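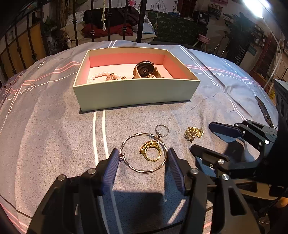 4. Setting up the visitor barrier alarm

This section covers the Flunach barrier alarm used along the public side of animal enclosures. Read section 3 (mounting the posts) first. Two people are needed for steps 3 to 6.

Before you start

Move the animals to their indoor quarters and lock the transfer gate. The test tone is loud, and hoofed animals in particular may run into fencing when they hear it.

CAUTION: Do not mount a sensor where an animal can reach the cable. Keep the cable on the visitor side of the inner fence.

1. Switch off the control box and remove the front cover.

2. Connect the sensor cable to the terminals marked S1 and S2. Tighten the screws by hand.

3. Place one sensor on each end post, facing along the barrier. The longest run for one pair is 100 feet. For longer barriers, add another pair.

4. Replace the cover and switch on. The green light blinks while the sensors look for each other, then stays on.

5. Have the second person reach an arm over the barrier at the middle of the run. The amber light should come on and the keeper's radio should beep.

6. Have the same person toss a soft foam ball over the barrier. The red light should come on. If it does not, raise both sensors one notch and repeat from step 5.

7. Enter code 735 on the keypad to save the settings.

Note: Birds landing on the barrier can set off the amber light. Set sensitivity to 2 for enclosures near open water.

Note: Control boxes with software older than version 11 do not save the red light setting after a power cut. Repeat steps 6 and 7 when power comes back.

CAUTION: The alarm does not replace a keeper on duty. During school visits and holidays, keep a staff member within sight of the enclosure.

If the red light comes on during opening hours, go to the enclosure, ask visitors to step back, and check the ground for stones, bottles and food before letting the animals out again. Write the time and what was found in the enclosure log.

Section revised 10 February 2018 by Bahman Esfahani. Wiring checked by Amirhossein Mahmoudi.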